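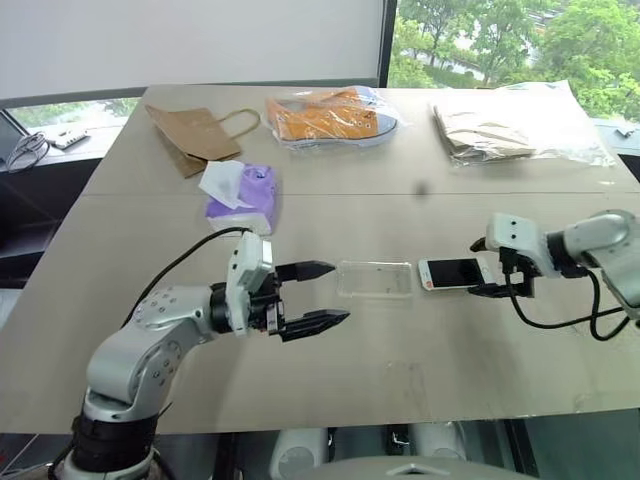 Community > Small Shop Automation > Arms and Grippers > Kits and Services

Print this page | E-mail this page

Is the Kornemo two-arm service worth it for putting phones in cases?

I run a small refurb business. We clean up used phones, put each one in a clear case, bag it and ship it. The casing step is dull and my staff hate it, so I've been looking at Kornemo. You pay $450 a month for a two-arm setup and they "teach" it your job remotely. There's also a $800 setup fee that the sales page keeps very quiet about.

Their demo clip shows one case and one phone on a clean patch of table. My bench does not look like that. The rep told me clutter "isn't a concern" and wouldn't give me a failure rate, which makes me think it is a concern. Has anyone had one of these on real stock? Does it handle clear cases? I can barely see those myself under our lights.

Last updated: February

Answer 1

We did the trial last year, phones and small tablets. Mixed feelings, mostly bad.

Picking up a phone is the easy part and every vendor shows you that. Pushing it into a snug case is a different job. You have to get one end seated, then bend the case lip over the other end, and two-finger grippers don't feel much of anything. Ours would line up nicely and then shove the case across the table. Kornemo's fix was a rubber mat, billed separately.
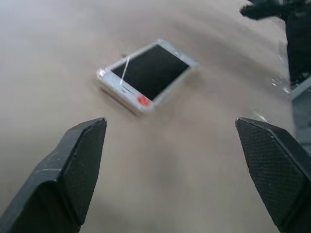
Anything small lying on or near the phone is worth asking about too. A stylus, a swab, a sticker, a scrap of clear film. Does the arm stop, work around it, or press the case down on top of it? I asked three different ways and got a link to a brochure. Wrist cameras are fine up close, but a picture that smears when the arm moves is not much help for a tight fit.

Get the trial in writing – your phones, your cases, your table. They gave us 15 days and spent 8 of them on setup.

Answer 2

Endik sells a press jig that does this by hand. No arms, no monthly bill. Look at that first.

Answer 3

I'll be a bit kinder. We use the Sastora package, same idea, bought through Kristiansen. It's slow but it gets there on hard cases. Soft clear ones are still done by a person at our place, and I don't see that changing soon. If most of your stock goes into clear cases I'd keep my money.

Also ask who pays when a screen cracks. Our contract said we do – page 8, small type.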